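## 3. Home recording sessions (hand-held gripper)

For Brisside Robotics Club members taking part in the Quispe project. Read section 2 first (charging, firmware). If the light on the handle isn't steady by now, stop and go back.

You're recording pick and place with your own hand on the gripper. The club arm at Condbridge learns from these takes later. So move like you'd want the arm to move.

### 3.1 Before you start

1. Sign the gripper out. Sheet is by the door, write the kit number AND your name.
2. Check both finger pads are seated. Push each one, should not slide.
3. Open and close it a few times, slowly. Gritty feeling? Don't record. Message Deepak Garg.
4. Wipe the lens with the cloth in the case. Not your sleeve.
5. Free up space on the card. A full session needs the lot.

> **Caution:** fingers, hair and cords away from the linkage. It pinches.

### 3.2 Laying out the task

1. Pick a surface you can walk up to from one side. Bed, table, floor, all fine.
2. Open box, flaps right out. Tape them back if they spring up.
3. Objects in the box for "take out" runs, beside it for "put in" runs. Don't mix the two in one take.
4. Leave the rest of the room as it is. The model has to cope with real rooms, tidying up makes the data worse.
5. Lights on before the first take and left alone till the last.
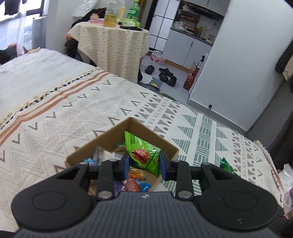
Grip strength is where most people go wrong. Squeeze until the object stops slipping, then hold there — no more. With soft packets come in from both sides and keep the pads facing each other, like the blue pads on the green snack packet coming out of the box, and let the wrapper take the pressure. Crushing a packet spoils it for the next run as well, so have spares in. Mixed wrappers in the one box are good, the more colours the better.

### 3.3 Recording a take

1. Hold the gripper over the box, fingers open. Count to 3.
2. Press record. Wait for the beep.
3. Go in, close on one object, lift straight up.
4. Clear the flaps before you move sideways. Snagged flaps drag the box and the take is no use.
5. Set the object down. Don't drop or throw it.
6. Back to the start position, press record again to stop.
7. Shuffle what's left in the box and repeat.

A take should be under 30 seconds. If you fumble, carry on and finish it, then mark it F in the log. Don't delete anything on the device, it upsets the numbering (Walter Zapata lost an evening to that in September).

**Note:** two objects stuck together counts as a fumble. Mark it F.

**Note:** free hand out of the way, always. No helping with the box. If it wanders, put something heavy in the corner befor you start.

### 3.4 Working with objects outside the box 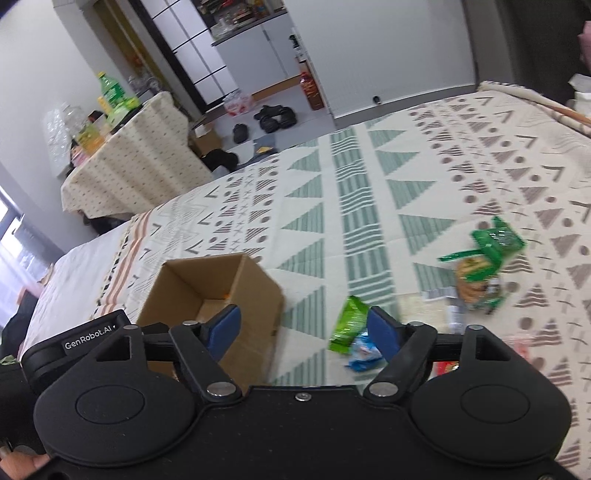

*Fig. 3.2 — Box open on the bed, right-hand finger beside the small green bag.*

1. Spread the objects on one side of the box. Overlaps are OK.
2. Approach from above or from the side, but vary it between takes.
3. Flat packets: nudge one edge up with a pad first, then close.
4. Patterned covers are allowed. Just don't smooth the cover between takes.

### 3.5 Packing up

1. Power off. Hold the button till the light goes.
2. Card out, copy to the Brirlow drive, folder named with kit number then session number (e.g. 118-19).
3. Open one file and check it plays all the way thorugh.
4. Log sheet photo in the same folder.
5. Gripper in the case, fingers closed. Lens cap on.

Wrong folder name — tell Deepak, don't rename it yourself.

Next: section 4, checking takes.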